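Dust on flat black housings - wipe, vacuum or leave alone?
Posted in: Workshop upkeep
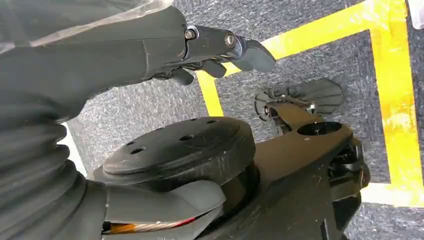 egourlay_bench
Matt black plastic and painted covers, mostly flat on top, and they collect fine dust quicker than I can shift it. I have been using a dry microfibre cloth once a week. The large marks come off. The small white specks on the round parts do not, and I now suspect half of them are scratches. Is there a sensible method, or should I stop touching it?

Finlay Swanson
Stop using the dry cloth. Dust in a workshop is partly grit, and a dry wipe drags it over the surface. Vacuum first with a soft brush head on low suction, then a damp cloth, well wrung out. Change the cloth when it turns grey.

halliday_e
Agree on the vacuum, disagree on the damp cloth near anything with open holes. A ring of bolt holes will hold water for hours. I use a dry 25 mm paintbrush with the ferrule taped, and hold the nozzle next to it.

Finlay Swanson
Well wrung out means no drips. I have done it that way for years without a rusty fastener.

halliday_e
Your shed is heated. Mine is not. By October there is condensation on everything before 8 am.

Isla D
Two separate questions here. To tell a speck from a scratch, put a torch almost level with the surface. Dust throws a small shadow and moves if you blow on it. A scratch catches the light from one side only and stays put. Scratches in matt black will look pale whatever you clean them with.

As for rubber bellows, keep solvent off them. Open the folds gently by hand if they are within reach, brush along the groove and leave it there. I used a silicone spray from Ornero on a set once and it held the dust like glue.

egourlay_bench
Tried the torch. More scratches than dust, so that answers that. Would a trim restorer hide them?

Gillespie Jardine
It will, for a month or so, and then it goes patchy. I paid for the Gilis one and would not buy it again. On a flat face the edge of each coat shows.

halliday_e
Leave the scratches. They do no harm. Check any exposed cable while you are down there, braided sleeve in particular, as swarf works into the weave. Power off first. Tweezers, no compressed air.

Finlay Swanson
No argument with that one.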